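Toy blocks on a wooden board - oil or leave bare?
Woodwork and Finishing > General

Farano
Posted January 2026
I've got a rectangular wooden board that I want to use as a base for coloured building blocks, so the bench underneath doesn't get marked. It has had no finish so far. Do I oil it, varnish it or leave it alone? The blocks are painted, mostly red and blue, and get pushed about a lot.

Hotside
Leave it bare. I oiled one in December and the blocks picked up a film that took ages to wipe off. Sand to 80, then go finer until it feels smooth to the hand.

Dalen
Disagree. Bare wood gets grubby in no time and paint rubs off into the grain. Two thin coats of water-based varnish, left a good week before use. Hotside, I'd guess yours hadn't cured.

Hotside
It had 3 weeks in a warm room. It was cured.

Farano
Thanks both. It sits on a blue perforated worktable, so it needs to stay flat as well.
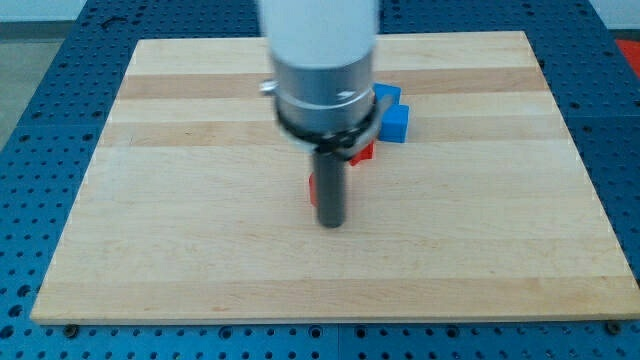

The board on the worktable, red and blue blocks towards the back.

Drurnard
If you varnish, do both faces. One side only and it may well cup, and then it'll rock on that table.

Dalen
Agree with Drurnard on that. Edges too.

Hotside
Or leave both faces bare and save yourself the bother. When it gets dirty, give it a rub with fine paper. Mine gets done twice a year.

Farano
What grit would you go up to before varnish? I have 151 sheets of assorted paper from a clearance box, so no shortage.

Dalen
240 is plenty. Wipe the dust off with a barely damp cloth and let it dry before the first coat.

Farano
Right, varnish on both faces and the edges. I'll try it on an offcut first.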